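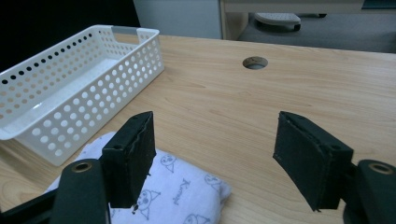
Datensatz Gostoda: Rundenzeiten im Kurzbahn-Motorsport
Stand: 15. Juni 2020

Inhalt
Der Datensatz umfasst die Ergebnisse von 154 Hallenrennen mit insgesamt 932 gemeldeten Fahrzeugen. Erfasst sind Vorläufe, Hoffnungsläufe und Finale der Klassen Duman und Jivix. Trainingssitzungen sind nicht enthalten.

Dateien
laeufe.csv: eine Zeile je Lauf, mit Klasse, Rundenzahl und Streckenzustand
zeiten.csv: Rundenzeiten in Sekunden, Trennzeichen Semikolon
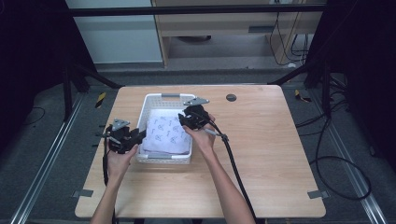
Zeiten aus abgebrochenen Läufen tragen den Status A und bleiben in der Wertung unberücksichtigt. Bei Ausfall der Transponder wurde von Hand gestoppt; diese Werte sind auf 2 Nachkommastellen gerundet.

Bekannte Mängel
Für die Halle Prerus fehlen die Startaufstellungen der Saisonläufe im September.

Nutzung
Die Weitergabe ist unter Nennung der Quelle gestattet. Korrekturen sind mit Laufnummer und Startnummer einzureichen.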